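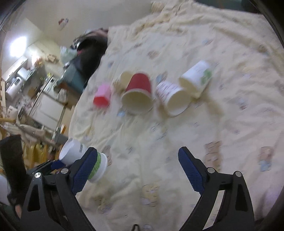
Druldale发布《家庭散放纸杯归整与套叠作业规程》第5版

新增软质作业面章节，Somby纸杯收纳筒同步调整内壁尺寸

2026年9月28日，家居收纳用品企业Druldale发布《家庭散放纸杯归整与套叠作业规程》（以下简称“规程”）第5版，适用于家庭、合租住所及小型民宿中已拆封、未盛装液体的散放纸杯。新版规程对杯型辨识、作业面选择、取杯方式、套叠顺序和入筒收存作了重新编排，并首次将铺有床单或床罩的床面列为可用作业面。与规程配套的Somby纸杯收纳筒于同日更新规格。

规程由Druldale产品技术部起草，收纳试验由合作单位Chaudhry家居实验室承担，软质作业面的织物样片由床品企业Truken提供。前四版规程仅考虑桌面、台面等硬质平面，用户反馈中关于“没有合适桌面”的条目长期未作处理。本次修订的主要工作量集中在这一部分。

一、修订背景

散放纸杯的来源较为固定：聚会后剩余的未用杯、儿童手工或游戏用杯、搬家时从整包中漏出的零杯，以及不同批次购入后混放的杯子。此类纸杯的共同特点是数量不大、图案各异、杯型不统一，而原包装往往已经丢弃。

纯色杯与印花杯混放时，使用者通常按颜色归类。试验记录表明，按颜色归类与按杯型归类的结果经常不一致。同为白底绿色图案的两只杯子，杯口外径和侧壁锥度可能不同，强行套叠后会出现卡死、杯口卷边变形或叠柱偏斜。反过来，一只红杯与一只浅色杯若杯型一致，套叠后并无问题。第5版因此将“先看杯型，后看图案”写入总则，作为分类的第一判据。

另一项背景是作业面。合租住所和小户型中，餐桌常被其他物品占用，床面是室内面积最大的可用平面。前几版规程未涉及床面，部分用户自行在床上归整，遇到的主要问题是杯子滚动、陷入褶皱以及床单随手部动作移位。

二、总则与术语

规程第5版沿用此前的术语，并作了少量增补。

杯口：纸杯敞开的一端，含外翻卷边。

杯底：纸杯收窄的一端，含底部凹槽。

侧壁：杯口与杯底之间的锥形壁面。印刷文字、图案及纹理带均位于侧壁，位置因产品而异。

纹理带：侧壁上有连续花纹或压纹的环形区域。部分产品的纹理带使局部厚度增加，影响套叠深度，须单独核对。

侧卧：纸杯以侧壁接触作业面的状态。

倒扣：杯口朝下、杯底朝上的状态。

叠柱：同一杯型的若干纸杯依次套叠后形成的柱状组合。

零杯：在同一批归整对象中找不到同型杯的单只纸杯。

总则规定，归整的对象限于洁净、干燥、无盛装物的纸杯。已使用过的纸杯、杯壁受潮的纸杯以及杯口卷边开裂的纸杯不进入套叠工序，应在辨识阶段取出，按当地分类要求投放。

三、作业面要求

硬质作业面的要求与第4版一致：平整、干燥、无碎屑，边缘与作业者身体之间留出放手的余地。

软质作业面为新增内容，适用于床面、铺有薄毯的地面及同类表面。主要条款如下。

织物表面应为平织或细密斜纹，不宜选用长绒、毛圈或带有突出绣花的面料。印花不受限制，但规程提示，底色较浅且图案细碎的床单会降低白色或浅色杯沿的辨识速度，光线不足时尤为明显。Truken提供的样片中包括浅米色卡通印花面料，试验人员在该面料上对浅色杯的漏检多于深色杯，漏检位置集中在褶皱的背光一侧。规程建议在此类面料上作业时，先将浅色杯移至靠近身体的一侧。

褶皱处理采用“抚平主折、保留微皱”的做法。主折指贯穿作业区、高度足以阻挡侧卧纸杯滚动的折痕，须在取杯之前抚平。细小皱纹无须处理，其摩擦作用对限制纸杯滚动有利。试验中将床单完全绷紧后，侧卧纸杯的滚动距离增大，归整时间没有缩短。

作业区宽度以900毫米为限。超过这一宽度，作业者需要移动身体，床垫随重心变化下陷，散放的杯子会向受力侧滚动。需要处理的杯子较多时，应分批移入作业区，不宜扩大作业区。

作业者在床边站立或就座，不在床垫上跪坐。两人同时作业时，分别负责取杯与接杯，不同时伸手进入同一排列的中部。

四、散放纸杯的初始排列

第4版要求先将全部纸杯竖立，再进行辨识。该要求在硬质平面上可行，在软质作业面上难以保持，竖立的小号杯尤其容易倾倒，并带动相邻杯子。第5版取消了竖立要求，允许纸杯以侧卧状态排成松散的一横排，相邻杯子可以接触，但不得相互压叠。

排列方向不作强制规定。杯口朝向作业者时，便于查看内壁是否有污渍、异物或残留水分；杯底朝向作业者时，便于核对底部凹槽与标识。规程推荐先以杯口朝向作业者完成一次内壁检查，之后按取用方便调整。

横排应位于作业区远端，近端留空，用于放置正在形成的叠柱。两个区域之间的空隙应能容纳一只侧卧的纸杯并允许手部进出。
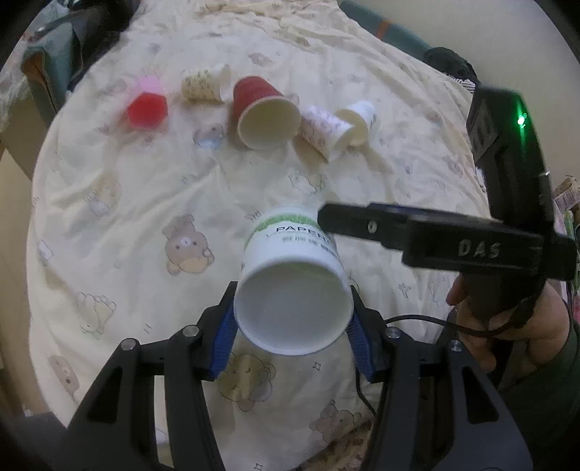 取杯时从侧壁两侧施力，接触位置宜靠近杯口卷边。卷边是纸杯刚度较高的部位，在该处夹持所引起的椭圆变形小于在侧壁中段夹持。若必须从中段取杯，施力应以杯子不滑落为限，取起后观察杯口是否恢复圆形。未能恢复的，单独放置，不再套叠。

五、杯型辨识

辨识工序分为三步，按顺序执行。

第一步，比较杯口。将两只待比较的纸杯杯口相对，轻触卷边，沿圆周观察是否有一侧外露。有外露即判为不同型，不进入下一步。

第二步，比较高度。两只纸杯并列侧卧，杯口对齐，观察杯底是否齐平。软质作业面会使杯子局部下沉，该步骤应在手中完成，或在下方垫一块硬板。

第三步，试套。将其中一只套入另一只，不施加下压力，仅依靠自重落位，观察两道卷边之间的间距，随后交换内外位置再试一次。两次间距一致者判为同型。间距不一致时，多数情况下是侧壁锥度有差异，少数情况下是纹理带或杯壁贴附物造成的局部增厚。

侧壁上的文字、图案及小块标签区可以作为辅助线索，用于快速寻找疑似同型的杯子，不能替代试套。规程举出的常见误判包括：同一品牌的新旧批次图案相同而杯高不同；不同品牌使用近似的绿色纹理带；印有相同通用字样的杯子实际来自不同供应商。

对儿童用小号彩杯，规程允许省略第二步。此类杯子与常规杯的尺寸差别明显，且多为零杯，辨识意义有限。

六、套叠顺序与叠柱高度

同型纸杯的套叠以状态最好的一只作为外杯，放在叠柱最下方。外杯的判定依据依次为：卷边完整、侧壁无压痕、杯底平整。图案方向是否对齐由使用者自行决定，规程不作要求。

每根叠柱以10只为上限。超过上限后，叠柱在软质作业面上难以竖立，侧卧时两端受力不均，最内侧的杯子不易取出。第4版未规定上限，部分用户将同型杯全部叠成一柱，取用时需要双手拉拔，杯口变形的情况由此增多。

套叠时下压力应沿杯轴方向施加，手掌不覆盖杯口。在床面上操作的，外杯须由另一只手托住杯底，不得以床垫作为支撑直接下压。床垫受压后的回弹方向与杯轴通常不一致，会造成内杯偏斜。

发生卡死时，按以下方法处理：一手固定外杯卷边，另一手捏住内杯卷边，小幅往复旋转，同时缓慢外拉。不得挤压侧壁，不得敲击杯底。仍无法分离的，两只杯子作为一个整体剔除。

零杯不与任何叠柱混叠，按杯口外径由大到小依次侧卧或倒扣放置。相差较大的零杯可以采用“嵌放”，即小杯放入大杯内部而卷边不相接触。嵌放只作为临时收存方式，标签上须注明。

七、Somby纸杯收纳筒的配套调整

Somby纸杯收纳筒用于收存完成套叠的叠柱，筒体为圆柱形，一端封闭，一端配有翻盖。随第5版规程更新的规格包括以下三处。

内壁增设纵向导条。原有光滑内壁在叠柱外径小于筒径时不能限制横向晃动，叠柱在搬动中会倾斜，卷边与筒壁反复摩擦。导条与卷边为点接触，不与侧壁印刷区域接触。

筒底增设软垫。软垫用于吸收放入时的冲击，可拆下单独擦拭，完全干燥后装回。

翻盖内侧增设标签槽。标签记录杯型编号、数量及归整月份，由使用者手写填写。规程附录提供了标签的版式，零杯另用一种版式，避免取用时误认为整柱。

收纳筒的有效深度按10只常规杯的叠柱设计，与规程上限一致。使用旧款收纳筒的用户可以继续使用，但叠柱高度仍按新版规程执行，筒内剩余空间不应以零杯填充。

产品不适用于收存塑料杯、带盖杯及杯套。带有外覆瓦楞层的双层纸杯因套叠深度不同，需先行试套，以翻盖能够自然闭合为准。

八、试验情况

软质作业面的试验于4月完成，地点为Chaudhry家居实验室的模拟卧室，家具布置包括一张铺有床单的床、一张小号边桌和常规室内照明。试验用纸杯共500只，由多种来源的白色印花杯、单色杯及小号彩杯混合而成，使用前逐只检查，剔除变形杯。

试验人员按第4版与第5版两套流程分别完成归整，记录的项目为：归整过程中杯子滚出作业区的次数、误判同型的次数、卡死次数以及卷边变形情况。两套流程使用同一批床品，每轮开始前重新铺放，保留自然褶皱。

第5版流程在滚出作业区和卡死两个项目上的记录少于第4版。误判同型的次数没有明显差别，主要原因是两版均包含试套步骤，误判大多在该步骤中被发现并更正。卷边变形集中出现在取杯环节，与取杯位置有关，与作业面软硬的关系较弱。起草组据此在第5版中增加了取杯位置的条款，该条款同时适用于硬质作业面。

试验也记录到若干未解决的问题。其一，浅色杯在浅色印花床单上的漏检仍然存在，改变杯子位置只能部分缓解。其二，小号彩杯质量较轻，相邻杯子被取走时容易随织物移动。其三，不同床垫的下陷程度差别较大，作业区宽度的限值在较软的床垫上可能偏宽。上述问题列入规程附录的待研究事项。

Druldale产品技术部负责人Mehwish Rana表示：“床面条款的起草时间比预期长，主要是褶皱的描述方式反复修改。用户手边没有测量工具，条款必须用能看见、能摸到的状态来表述。杯子能不能被折痕挡住，这一点在现场可以直接判断。”

关于杯型辨识，Rana表示：“图案仍然有用，可以先按图案挑出一组，再试套。规程限制的是只看图案就入筒的做法。”

九、收存环境与复检

入筒后的纸杯应存放于干燥、避光处，远离水槽、灶台及取暖设备。不建议存放在床下，该处积尘较多，翻盖开启时容易带入。归整作业在床面完成后，应检查床单褶皱内及枕边是否有遗漏的杯子，再将床单抖净。

长期未取用的叠柱应定期复检，内容包括气味、受潮、虫蛀及卷边状态。复检时只抽出最内侧和最外侧的杯子，无异常则原样放回；有异常的，拆开整柱逐只检查。

用于盛装饮品的纸杯与用于手工、游戏的纸杯应分筒收存。曾直接放置于床面的纸杯，杯口可能附着织物纤维，规程将其默认归入手工及游戏用途。需用于饮品的纸杯，应在铺有洁净衬垫的作业面上归整，杯口不接触织物。

十、版本衔接

第5版自发布之日起替代第4版。已按第4版完成归整的叠柱无须重做，下次取用时按新的高度上限拆分即可。旧版标签可继续使用，缺少归整月份一栏的，在空白处补记。

规程正文、附录及标签版式可在Druldale网站“收纳规程”栏目下载。更新规格后的Somby纸杯收纳筒通过原有销售渠道供应，包装侧面标注所对应的规程版本。附录中的杯型记录表可单独打印。

关于Druldale

Druldale从事家庭收纳用品的设计与销售，产品包括纸杯收纳筒、抽屉分隔件及织物收纳袋，并编制与产品配套的家庭归整规程。

关于Chaudhry家居实验室

Chaudhry家居实验室为家居用品企业提供使用场景试验服务，设有模拟厨房、模拟卧室及储物间。

媒体联络

Druldale产品技术部
联系人：Mehwish Rana
来函请注明“纸杯规程第5版”及所需资料名称。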